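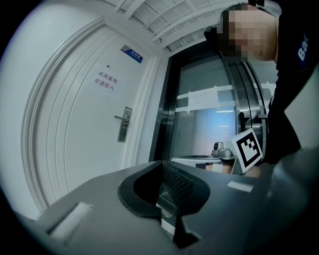

4. Recording a door task

The Somow two-hand kit records lever doors, knob doors and drawers. Start with a lever door. Charge both grippers before you begin.

1. Turn on the left gripper, then the right. Wait 8 seconds between them.
2. Tighten the hand straps. Your knuckles should not slide.
3. Stand facing the door and hold both grippers up for 3 seconds.
4. Bring one gripper up to the lever from below. Keep the other one low and clear of the door.
5. Press the lever, open the door, and step back to your starting spot.

Note: Keep sleeves and cables off the marker cubes. A covered marker spoils the take.

Caution: Do not pull on a locked door with the gripper jaw. Jaw damage from forcing is not covered under the Jomier service plan.

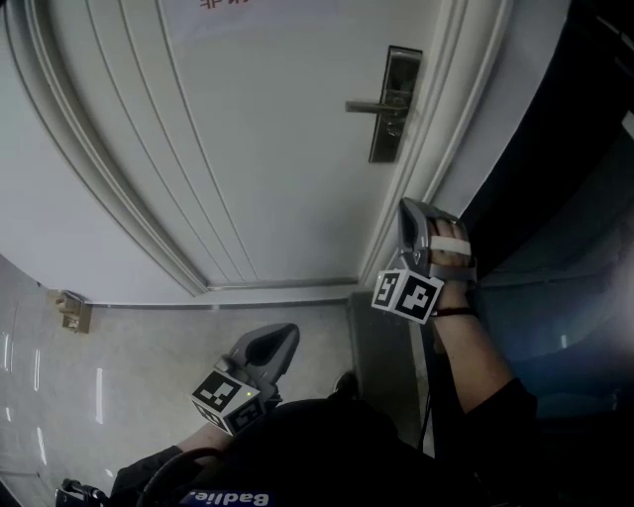

Can I use one gripper for a door task?
You can, but set the kit to single mode first. Takes made with one gripper in two-hand mode are rejected at upload.

6. Save the take before moving to another door.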